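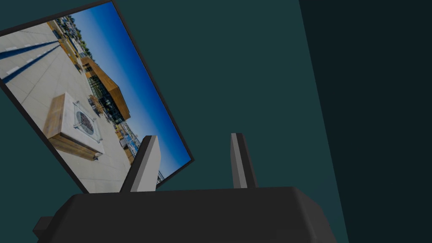 Homa: planning and perception software for two-armed robots

If you have ever tried to get two arms to work along one worktop, you will know how quickly the fiddly bits pile up (and how late in the day they tend to do it!). Homa takes the camera views, works out what is lying where, and plans both arms together, so that one can reach over the counter while the other keeps well clear. 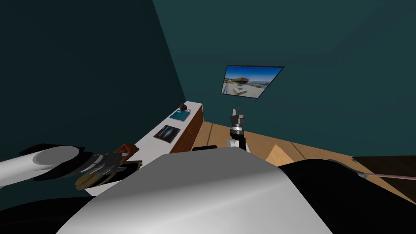 You can start small. Load a room, pick a task from the seven that come with the package, and run it in simulation for as long as you like before going anywhere near a real arm. The Plillden room set holds 106 household objects, and you are very welcome to add your own. 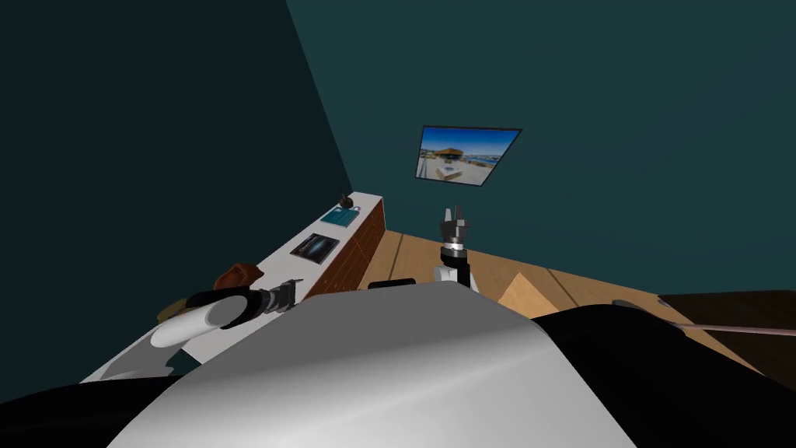 Ra Skusgate
Lead developer, Homa

I use the wrist views more than anything else, I must admit. A book lying at a slant tells you a good deal about your perception settings, and it is lovely to be able to stop a run, nudge one value and carry on from the same moment.

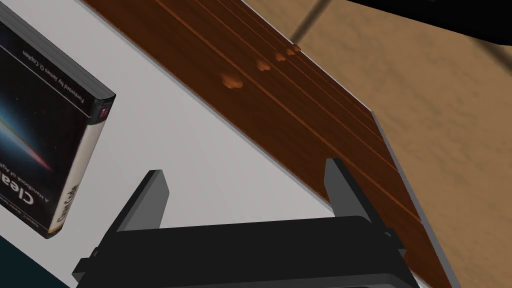 Every stopped run is saved with its plan, both arm paths and the views from each camera, and you can search the lot by task or by object. Our own test suite has 2,744 saved runs, all included with the full licence. Version 3 is out in September, and anyone on the current version will get it free of charge.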